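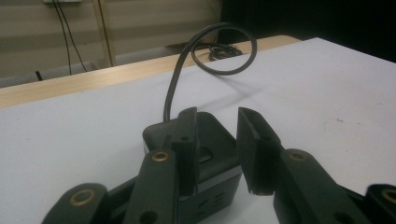
Crisóforo Cortés and Skarphéðinn Ragnarsson
Kenel Workshop on Small-Budget Automation, October

4. Planning the Purchase

4.1 What we thought we were buying

Our first equipment plan had 13 lines. The gripper took up one of them, and we were proud of how short it was. By the third revision the plan had 22 lines, and the new ones were almost all things that wear out, snap, or need to be screwed to something else.

Figure 1. A hand-held gripper at the work table, with a small black device between the two fingers and its cable behind. The tip of the right finger pad has a rough, jagged edge.

The pads in Figure 1 deserve a budget line of their own. In the first draft they were filed under "miscellaneous," along with tape. We now plan for 3 spare pairs per gripper and reorder when the last pair comes out of the drawer. Stallico sells them in packs of 20, a fine number for Stallico. The ring bushings at the pivots are priced separately, on a different page of the catalog, in a different currency.

4.2 Hand-held first, arm later

We asked two suppliers for quotes. Werketti quoted a complete arm with a controller and a training day. Baloch quoted hand-held grippers only and answered our emails. We chose to spend the first year's money on hand-held units and put off the arm until we knew which objects it would have to pick up. One of us (Cortés) still holds that the arm would have looked better in the annual report, and this is true.

4.3 Objects with tails

Small boxy devices are easy to put on a shopping list. Their cables are harder, as anyone can judge from the loop standing up behind the device in Figure 1. A plan that lists only the thing to be grasped leaves out the part most likely to get in the way. We added a line for test objects with cables attached, and a second line for replacing them. The finance office asked why we needed to buy objects in order to pick them up. We sent a two-page answer and got the money, less the cost of one spare pair of pads.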